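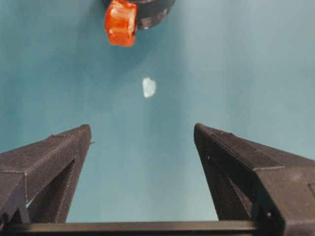
Qui sommes-nous

Wudine publie des disques enregistrés en concert. On nous demande souvent pourquoi, puisque la plupart des albums live sont mauvais. Nous sommes d'accord avec la question. Un live sert en général à remplir un contrat, et l'on y entend trop souvent des voix refaites en studio trois semaines après la tournée, avec des applaudissements recollés entre les morceaux.

Le label a été monté par Arnout Van der Linden, ancien ingénieur du son, qui en avait assez de livrer ce genre de travail. La première parution, un concert du trio Wolley capté un soir de décembre, a été pressée à 271 exemplaires. Il en reste.

Depuis, nous tirons entre 271 et 1000 copies selon les titres. Un seul a atteint 2000, celui de Dotus, et nous ne sommes toujours pas certains que c'était raisonnable. Les musiciens touchent la moitié des recettes une fois le pressage remboursé. Les comptes leur sont envoyés deux fois par an, même quand ils n'ont rien de réjouissant.

Nous nous méfions du mot « authentique » - un micro mal placé ment aussi bien qu'un logiciel. Nous n'ajoutons aucune prise après coup, et les coupes sont signalées sur la pochette. Le mixage se fait chez Van Damme, à deux rues du bureau.

Les démos sont écoutées, parfois avec du retard. Inutile de joindre un dossier de presse ou le nombre de vos abonnés. Envoyez plutôt un concert entier, fausses notes comprises, et dites-nous dans quelle salle il a été enregistré.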